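Ceditz Hand Kit: Set-up Guide
Section 4. Fitting the knit cover and checking the fingers

Read Section 3 before you start. The hand must already be bolted to the wrist plate, with the data cable connected and the cable clip closed.

You will need:
The knit cover supplied with the kit (size M or L, marked on the inside hem)
The 3 mm hex key from the tool pouch
A soft dry cloth

CAUTION: Switch off the arm and the hand at the main switch before fitting or removing the cover. The fingers can close without warning when the power comes on.

4.1 Fitting the cover

1. Move the arm to the service position and let the hand hang with the fingers pointing at the floor. Leave at least 300 mm clear below the fingertips.
2. Switch off at the main switch. Wait until the status light goes out.
3. Turn the hem back once and slide the cover up from the fingers, thumb sleeve first.
4. Pull the cover over the back of the hand until the hem reaches the wrist plate.
5. Ease the lower edge back until the silver knuckle housings are clear on all four fingers. The short dark section above each housing stays under the knit.
6. Smooth the thumb sleeve down. The silver lower section of the thumb stays bare.

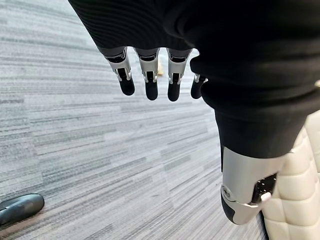 Words: Ailsa Halliday
Technical check: Abundio Sandoval
Moncrieff documentation team, August issue

Some bunching at the base of the thumb is normal. The cover needs slack there so that the thumb can swing across the palm. Do not pin, tape or stitch the folds flat.

NOTE: The perforated panel on the side of the thumb must never be covered. If the sleeve creeps down over it in use, the cover is too large. Change to size M.

4.2 Checking finger movement

1. Check that no fabric is caught in the hinge linkages.
2. Stand clear of the hand and switch on. The fingers will stay where they are until you send a command.
3. On the handset, choose Hand, then Exercise, then Slow.
4. Watch one full open and close. All the fingers should move smoothly, followed by the thumb.
5. Repeat at normal speed.

If a finger stops short and the handset shows code 174, the cover is pulling on that finger. Switch off, move the lower edge back and run the slow exercise again. If the code comes back with the cover removed, go to Section 9.

CAUTION: Keep hair, lanyards and loose sleeves away from the hand during the exercise. Do not try to free trapped fabric while the power is on.

4.3 Thumb pad

The pad at the tip of the thumb is a wearing part. Wipe it with the cloth before each session. Do not use solvent or hand gel on it.

To replace the pad:
1. Switch off.
2. Peel the old pad away from one side.
3. Clean the seat with the dry cloth.
4. Press the new pad on and hold it for one minute.
5. Run the slow exercise once before picking anything up.

4.4 Care of the cover

Take the cover off every 200 hours and inspect the ribs for pulled threads. Wash by hand in cool water and dry flat. Fit a new cover after 500 hours, or sooner if the hem has gone slack. Spare covers and thumb pads are sold in pairs through Carthorpe.

Next: Section 5, Setting grip force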